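Stacking plastic cups on a tiled counter: staining and rocking
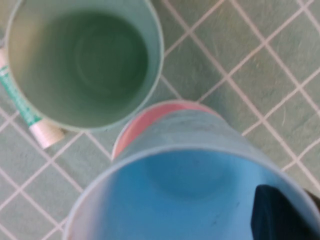 Cups on the tile, green one nearest the marker or glue stick.

hosoda_g
Small square tile, white grout. I keep the kids' craft cups on it and two problems keep coming back: paint water gets into the grout, and the cups rock when the base lands across a joint. Planning to regrout with Mornex 30. Any objections?

b_daly
Regrouting won't stop the rocking. Check the joint depth first. If the grout sits well below the tile face, fill it flush. Otherwise leave it alone and put down a tray.

mwada
Disagree on the tray. Water gets under it and stays there. I sealed mine in February with Dellis, two coats, and tempera wipes off.

b_daly
Tempera would wipe off anyway. Try it with food coloring.

mwada
Did that. Faint mark after a night, gone with baking soda.

tsuji_o
How many joints are we talking about? I have 309 tiles on a counter and sealing took roughly 3 hours with a small brush. A roller is faster but leaves film on the tile face.

hosoda_g
Fewer than that. Joint depth is under a millimeter, so I'll skip the regrout. The rocking may be the cups — the molded bases aren't flat.

b_daly
Set one on a sheet of glass and press the rim. If it still moves, it's the cup.

hosoda_g
Two of them move on glass. Sealing the grout this weekend and replacing those two.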